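Workshop and Kitchen Tips for New Crafters in Stelinora

Woodworking and cooking both open up once you reach the port of Prutard. Most players take them up together, and both get expensive if you buy everything from the vendors. The tips below are for the first few skill tiers.

Setting up your workshop

Rent the small workshop by the Prutard canal before you buy a house plot. It has a bench, a hearth and 2 storage chests, and the rent is low enough to cover with a few delivery quests. The larger one in Dhanial looks better, but it is a long walk from the market and the hearth there has no extra slots.

Keep logs in one chest and finished goods in the other. The bench pulls materials from the nearest chest first, so if you mix the two it will sometimes use up a chair leg you meant to sell.

Getting wood cheaply

Ash and willow drop in the woods north of Prutard. Go at dusk, when the patrols change over and the path to the mill is clear. Cut the smaller trees and leave the big oaks until your axe is upgraded. An unimproved axe loses durability on oak very quickly, and a repair costs more than the log is worth.

Do not sell bark. It stacks to 1,000 and you will need most of a stack for tanning later on. 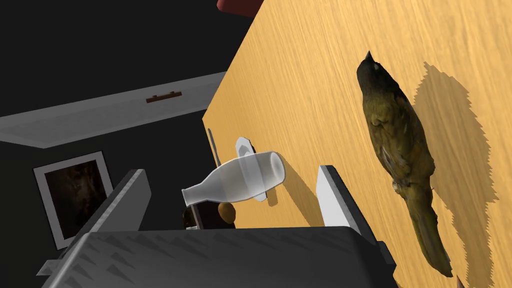
Planks should be seasoned before you use them. Put them in the drying rack and log out for the night. Seasoned planks give a better chance of a fine result, and fine furniture sells for nearly double at the Dhanial auction.

Kitchen basics

Start with barley soup. It needs barley, water and any root vegetable, and it will carry you to the second tier. After that, move to river fish pie. Buy flour in Prutard in the morning, before other players clear out the stock.

Keep the hearth fire at the middle setting for pies and breads. The high setting saves a little time but burns the batch if you are slow with the prompt. Soups can be left on high.

Salt goes in last. Adding it first lowers the quality score on every stew I have tried.

The Niltum knife

At cooking tier 3 you can get the Niltum knife from the ferryman's quest. Otherwise it costs 759 silver from the travelling merchant. Do the quest if you can. It involves carrying a crate of eels across the marsh, and you cannot use a mount while you have the crate.

Storage and spoilage

Cooked food spoils, but pickles and smoked fish do not. Make these before a long break from the game. Bread can be kept in a stone crock, which the potter sells once you have finished her clay errand.

Woodwork never spoils, though unvarnished pieces left outside on your plot will lose a grade when it rains.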